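Two left hands (and a very patient computer)

I had meant to write this up in October, when it was all fresh, but then the boiler went and my essay on bearings was due and you know how it goes. So, belatedly, the robot club post I kept promising.

For anyone new to the blog, I am doing my engineering course as a grown-up with a bad knee and a mortgage, and the robot club at Rosby is the one evening of the week when I feel properly like a student. We meet in the room over the bike store, which has good heating and dreadful chairs. There is a kettle. Somebody usually brings flapjack, and I have got into the habit of skipping tea on the strength of it, which my wife says is no way for a person of my age to live.

Our project this year is called Skelleo. It is a pretend kitchen inside the computer, with a two-handed robot standing at the worktop, and the idea is that you teach it small household jobs before anyone lets you near anything that costs money. We picked putting things away, mostly for want of a better idea. You put on the headset, hold the controllers, and the robot's hands go where yours go. Then you do the job over and over, and the computer keeps a record of every go so that it can try to learn from them.

Our target for the term was 300 good goes. We finished on 233, and I am prouder of that number than I probably ought to be, because a good few of them were mine and I was truly awful to begin with. My first evening I swept a tin clean off the worktop and then, reaching after it, walked into the real radiator. The younger ones were very kind about it. One of them moved the radiator's little side table out of my way without saying a word, and it has stayed moved ever since.

What I found hardest was the thumbs. You don't think about your thumbs when you pick up a tin at home, do you? You just pick it up. In Skelleo you have to bring the hand in from the side, keep the wrist level, and close the fingers a good deal more slowly than feels natural, or the tin scoots off like a bar of soap. Tins lying on their sides are the worst, and anything tapered comes a close second -- it wants to swivel round in the fingers and point at you. I spent nearly a whole evening on that one problem, went home, and practised on a pear.

The plate gave us bother as well. For a fortnight things would sink into it slightly, or shiver about as though the fridge were humming underneath, and two of our members sat up with the settings until it behaved. I made the tea for that part. I did learn what a collision shape is, though, and can now bore people with it at parties.

We work in pairs, one in the headset and one at the desk to start and stop the recording and call out if a hand is drifting. I like the desk more than I expected. There is something very restful about watching those two black hands hang over the worktop while your partner gets their feet comfortable and has a last scratch of the nose. Then off they go, and you find you're leaning in your chair as if it might help.

The Yorath Cup is next, over at Fleltov, where each team gets six attempts at a job they haven't been told beforehand. We are hoping very hard that it isn't pouring. We've put in for a minibus, I've been put in charge of sandwiches, and if anyone reading has a decent recipe for something that survives two hours in a rucksack, the comments are open as always.
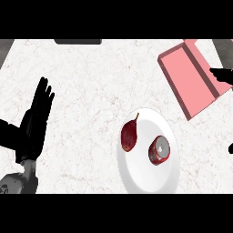 Skelleo's worktop, with the plate, the little red can and the pink tray, and both hands at the ready.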